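The stall at the Lurkdale flea market has no sign, just a folding table and crates of old plastic kitchenware. Its owner has been collecting since college and owns 404 pieces, all listed in a notebook she keeps under the cash box.

"People walk right past plastic to get to the glass," she says. "I used to do it too! Then I found a Vernska juice set for 4 dollars and that was the end of me."

She loves the see-through stuff most, and red above every other color. She'll tip a dish toward the light before she even checks it for chips. "Look at the rings on the bottom. Somebody had to cut those into a mold, and they're on the side you never see when you're eating."

Scratches don't bother her. Cracks do, and she has turned down whole boxes over them. For cleaning she sticks to dish soap, lukewarm water and a soft cloth (never the dishwasher, never a scouring pad). She stores plates on edge in a rack, with felt between them.

What is she still hunting for? "A Gresalis butter dish with the lid. I've found the bottom 2 times and the lid never, and I've been looking for 9 years. If you've got one in a drawer, come by on Sunday and I'll trade you nearly anything on this table."
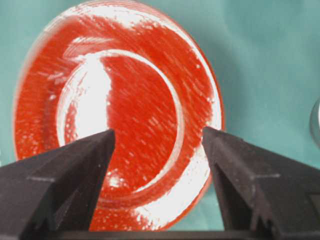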